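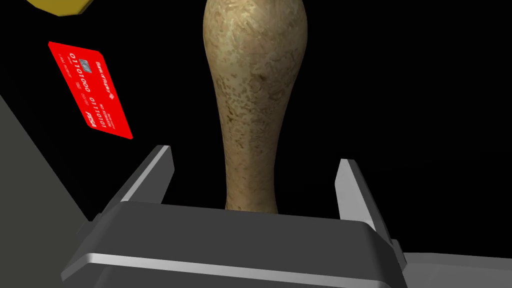
Wood as a Material: Structure, Moisture and Finish
Handout 3: Grain, Movement and the Choice of Stock

Module tutor: Kristaps Rebane
Reading for this handout: Drerkamel course reader, chapters 4 and 5

3.1 Scope of this handout

The first two handouts dealt with the growth of the tree and the conversion of the log. The present handout considers the board once it has left the sawmill. Students are expected to have read it before the practical class in December, when samples will be weighed and measured in the Laryea workshop.

3.2 Grain and figure

The two terms are often confused in everyday speech. Grain refers to the direction in which the fibres lie. Figure refers to the pattern seen on the surface, and depends on the species, on the way the log was cut and on any irregularity in growth. A board may have straight grain and a strong figure, as quarter-sawn oak often does.

Grain direction governs strength. Wood is many times stronger along the fibres than across them, and a part in which the fibres run out through the side is liable to split there under load. This is known as short grain. It is most often met in curved parts sawn from straight boards, such as chair backs. The usual remedies are to bend the part with steam, to build it up from thin layers, or to select a board whose grain follows the curve.

Turned work calls for the same care. In spindle turning the fibres run parallel to the axis of the lathe, so that a slender section keeps its strength. In bowl turning they normally run across it, and the tool meets end grain twice in each turn of the work. Tearing at these two points is the most common fault in student pieces.

3.3 Moisture content

Moisture content is stated as a percentage of the dry weight of the wood, not of its total weight. It is found by weighing a sample, drying it in an oven until the weight no longer falls, and weighing it again. The loss in weight is divided by the dry weight and multiplied by one hundred.

Worked case: a block weighs 700 g when taken from the stack and 552 g when fully dry. The loss is 148 g. Dividing 148 by 552 gives 0.268, and the moisture content is therefore 26.8 per cent. Timber in this condition is not ready for indoor use.

Water is held in wood in two ways. Free water lies in the hollow of the cell and bound water lies within the cell wall. Free water leaves first, and its loss changes the weight of the board but has little effect on its size. Shrinkage begins when the bound water starts to leave. This stage is called the fibre saturation point and is reached in most species at a moisture content somewhere below 30 per cent.

3.4 Movement

Shrinkage is unequal in the three directions. It is greatest around the growth rings (tangential), less from the centre of the log outwards (radial) and very slight along the length. For most purposes in joinery, movement along the length may be ignored.

The difference between tangential and radial movement explains why boards cup. A flat-sawn board cups away from the heart as it dries, while a quarter-sawn board stays flatter but is dearer, as more of the log is wasted in cutting it.

Seasoned timber continues to take up and give off moisture with the air around it. Wide panels must therefore be free to move. A solid panel in a door is held in grooves and left unglued at its edges. A table top is fixed to its rails with buttons or slotted plates. Students whose designs show a wide solid panel glued on all four sides will be asked to revise them.

3.5 Finishes

No common finish stops the exchange of moisture entirely. Oil slows it a little; varnish and lacquer slow it a good deal more. Both faces of a board should receive the same treatment, or one face will respond faster than the other and the board may bow.

Rags used with linseed oil can heat up and catch fire if left in a heap. They must be laid out flat to dry or placed under water in the metal bin provided.

3.6 Preparation for the practical class

Each pair will be issued with one block of ash and one of pine, both 50 mm wide. Measure the width across the grain before drying and again afterwards, and record both figures in the table supplied. Balances must be set to zero before each reading.

Written answers to the following are to be handed in at the start of the class:

Why is moisture content based on dry weight?
At what stage of drying would you expect the width of a block to begin to change?
Describe one way of fixing a solid top to a frame, with a sketch.

The next handout deals with adhesives.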